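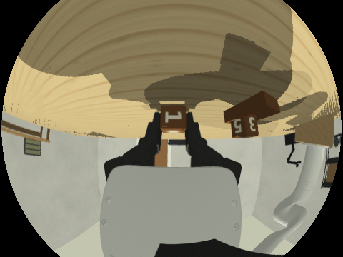 The wrist camera's view in Ledier's simulator, with the number 1 block between the fingertips.

Halliday has put out the first results from its gripper comparison, and the headline number is a good one. The company says its two-finger setup, run through the new Wareck controller, finished 200 simulated block pickups with 8 drops. The older controller, given the same job, dropped quite a few more, though Halliday has not said how many.

Before anyone at the Flillport plant starts clearing floor space, a few things are worth keeping in mind. Every one of those pickups took place inside a computer. The blocks are small, clean and numbered, and they do not come greasy, dented or wrapped in torn plastic the way parts do on a real line. The simulator knows exactly what each block weighs. A packing station does not. 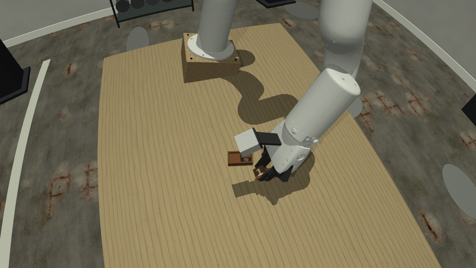
Block 1 in the grasp of the simulated arm, with block 5 in the tray beside it.

Erasto Rweyemamu, who ran controls at Flillport for years and now advises plants on what to buy, read the summary and was not moved. "I would like to see the failures," he said. "Tell me what the fingers were doing on the 8 it dropped. Was it the angle, the speed, the camera? A score by itself doesn't help me pick a gripper."

He also wanted to know about shadows. The arm throws a big dark one over the table while it works, and Rweyemamu said wrist cameras on real lines have trouble with that all the time. Halliday's summary gives the lighting one sentence and says it was "held constant" for all runs.

Ledier, which makes the simulator, says tests like this are meant to weed out bad setups cheaply before anyone bolts down hardware. Fair enough – but the Halliday summary goes further and calls the Wareck controller "ready for the floor."

The company says a hardware trial at Flillport will begin in January, with 2 arms and the same set of blocks. It has not decided whether the full logs will be made public.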